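Setting up a picking bench you can trust: house rules for small robot cells

Written by Despina Matei, last revised 7/28/20

Most of the trouble in a bin-picking cell has very little to do with the robot. The robot does what it was told, with the enthusiasm of a dog fetching the wrong stick. The trouble comes from the bench, the bin and whoever used the cell last, who is generally at lunch.

These are the rules we use at Groven. They sit underneath your risk assessment and the arm maker's manual and replace neither. If you haven't got a risk assessment, close this page and go and write one. We'll wait.

Step 1. Fix the bin before you teach anything

A bin that can slide will slide, and it will do so by an amount too small to see and just large enough to ruin your afternoon. Clamp it on two opposite sides. Push down on each corner in turn, then try to twist the whole thing. If it shifts, start again.

Keep clamp handles on the drawing. I mean this. People model the bin beautifully, every slope and corner, and forget that a clamp sticks up above the rim. Add each one to the collision model as a plain block, 10 mm bigger than the clamp on every side. Nobody has ever been sacked for an ugly block.

Step 2. Mark the table

Tape is cheap. Mark the corners of anything that has a home position, using an L shape so that both edges are fixed. One straight strip tells you where a thing was in one direction and leaves you guessing at the other.

Pick one colour for positions and stick to it. Miloslav Halás once ran a cell with four colours and a key pinned to the wall, and then somebody borrowed the pin.
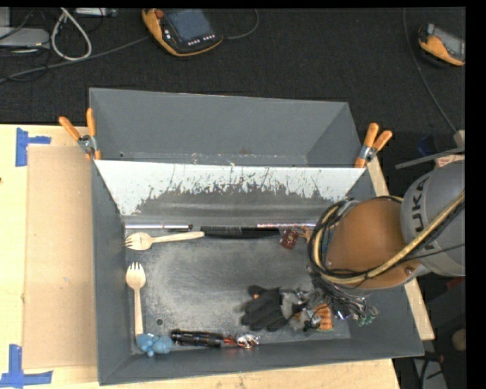
Good practice for the load is to mix your shapes on purpose. Anyone can pick a box. What shows up a weak setup is the awkward stuff: thin things lying flat, soft things with no fixed outline, shiny things that confuse the vision. Wooden forks lying flat in the bin, a work glove near the front and something crumpled and silvery will teach you more in an hour than a week of neat cubes. Write the load down before the run starts, item by item, and keep the sheet with the results. "Misc." is not an item.

Step 3. Give the pendant a home

Rule 7 in our handbook says the pendant lives on its hook when it isn't in your hand. The floor is a popular alternative. It's also where feet go, and chair wheels, and tea. The person running the cell should be able to reach the stop button without looking for it, bending down or asking Lise.

If there are two pendants in the area, label both with the arm they belong to. Pressing stop on the wrong one is a memorable experience.

Step 4. Dress the cables

Move each joint slowly through the range the job needs and watch the cables the whole way. You want enough slack that nothing pulls tight and not so much that a loop can catch the rim of the bin. Do this with the gripper at its lowest point too, down in the corners, where everyone forgets to check.

Refit the ties after any gripper change. Yes, any.

Step 5. First run, slow run

Run the first 10 picks at reduced speed with one person on the pendant and everyone else outside the marked area. Lenuța Rusu added this to the rules in April, and the Camer bench has been a quieter place since. If you stop for any reason, write the reason down before you restart. "It looked funny" is a perfectly good entry, and several of our better fixes began that way.

Only then go up to working speed, in stages. Check the clamps again after 400 picks and at every change of shift.

Step 6. Leave it fit for the next person

Arm parked, bin emptied, pendant on its hook, tape still stuck down at the ends. Sign the sheet with a name we can read.

Questions about the sheets go to Tamara Ilie. Spare clamps are in the Lachance cupboard, second shelf, and should be going back there as well.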